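Help > Renting with us > Kitchens and floors

Questions we get about the Ashworth Street apartments

Is the kitchen furnished?
Partly. You get a stove, a fridge and a drawer of forks that do not match each other or anything else. Bring your own pans. The ones left by past tenants have lived full lives.

How do I pay the deposit?
By bank transfer, before you pick up the keys. It is $1000 for every unit, large or small. We have been asked to haggle and we enjoyed the conversation, but it is still $1000.

Can I paint the walls?
Yes, if you paint them back. Every apartment is done in Lotitz gray, a color chosen because it offends no one and excites no one. There are 5 spare cans in the basement and you may use them.

What does the Taseten plan cover?
Heat, water and trash, for $78 a month. It does not cover internet, parking or the light bulb inside the oven, which has its own opinions about working.

Are pets allowed?
Cats, yes. Dogs up to 38 pounds, yes. We don't own a scale – we go by the vet's letter.

How do I care for a wood floor?
Sweep it, then use a damp mop, and wring the mop out more than you think you need to. Felt pads go under every chair leg. Steam cleaners are how people get to know our repair bill.

Which bus do I take?
The Busen line stops at the corner until 11 p.m. After that you walk, and the hill is steeper than it was in the morning.

Do light floors go with dark counters?
We think so, and we'd better, having put both in a lot of kitchens. Crumbs show on one and flour on the other, so you will always know where you stand.

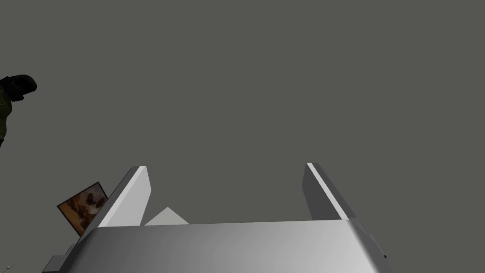
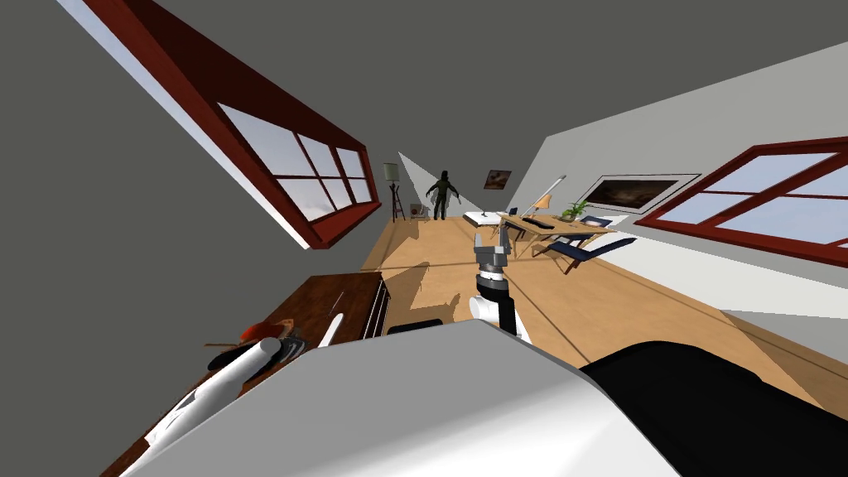
Source: Ashworth Rentals, both computer renderings

When can I see a place?
Most afternoons between 2 and 6. In May things go quickly, so write first and tell us which floor you want. Everyone wants the top one until they meet the stairs.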